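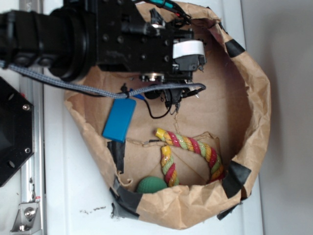 Januar, Packtisch, nachmittags

Die Papiertüten von Tomić sollen die Plastikbeutel für die Kleinteile ablösen, bis zum Monatsende will ich wissen, ob das geht. Größtes Problem bleibt die Öffnung. Frisch aus dem Bündel steht die Tüte zwar, aber der Rand klappt beim Hineingreifen nach innen und man bleibt hängen. Deshalb Rand nach außen gerollt und mit schwarzem Klebeband verstärkt. Auf dem weißen Tisch zu sehen: fünf Streifen, das große Stück rechts am Rand, ein schmaler Streifen links auf der Innenwand. Die Öffnung ist so ungefähr oval und man kommt von oben gut bis auf den Boden. Schön sieht es nicht aus, der Rand ist zerknittert, aber darum geht es nicht.

Klebeband: zuerst das von Clamero genommen, klebt auf Kraftpapier sofort und lässt sich nicht mehr versetzen. Beim Abziehen kommt die oberste Papierlage mit. Das von Stunidis hält etwas schlechter, dafür kann man einen schiefen Streifen noch einmal anheben. Für den Rand nehme ich Stunidis, für Stellen, die schon eingerissen sind, Clamero. Nicht mischen, wo sich die Streifen überlappen, das obere löst sich sonst.

Reihenfolge, wie es heute am besten ging:
Tüte ganz auffalten, Boden mit der flachen Hand ausstreichen.
Rand einmal nach außen rollen, nicht falzen. Gefalzt reißt er an den Ecken.
Erst die langen Seiten kleben, dann die Ecken.
Innen nur kleben, wo es nötig ist. Jeder Streifen an der Innenwand ist eine Kante, an der leichte Teile hängen bleiben.

Getestet mit den Kunststoffclips aus der Kiste Irow, 48 Stück pro Tüte, dazu der Lieferschein. Gewogen zusammen mit Tüte: 1.973 g. Tüte am gerollten Rand angehoben und einmal durch den Raum getragen. Beim ersten Versuch ohne Klebeband ist der Rand an der Ecke eingerissen, mit Band hat er gehalten. Drei Durchgänge mit derselben Tüte, danach war das Papier an den Bodenfalten weich. Durchgerissen ist nichts. Für den Versand würde ich sie trotzdem nur einmal verwenden, intern am Tisch ruhig mehrmals.

Was noch nicht geklärt ist: Verschließen. Mit gerolltem Rand lässt sich die Tüte oben nicht mehr sauber zufalten, das Band ist zu steif. Für intern egal, für den Versand muss der Rand wohl wieder abgerollt werden, und dann ist die Verstärkung an der falschen Stelle. Eventuell nur die Ecken kleben und den Rest offen lassen. Oder ein Streifen Karton zum Einlegen, den man vor dem Schließen herausnimmt. Morgen beides probieren.

Material: eine Rolle Stunidis ist fast leer, bitte mitbestellen. Die Tüten liegen jetzt flach im unteren Fach, nicht mehr stehend, sie haben sich dort immer verzogen. Geklebte Tüten nicht ins Altpapier, vorher das Band abschneiden.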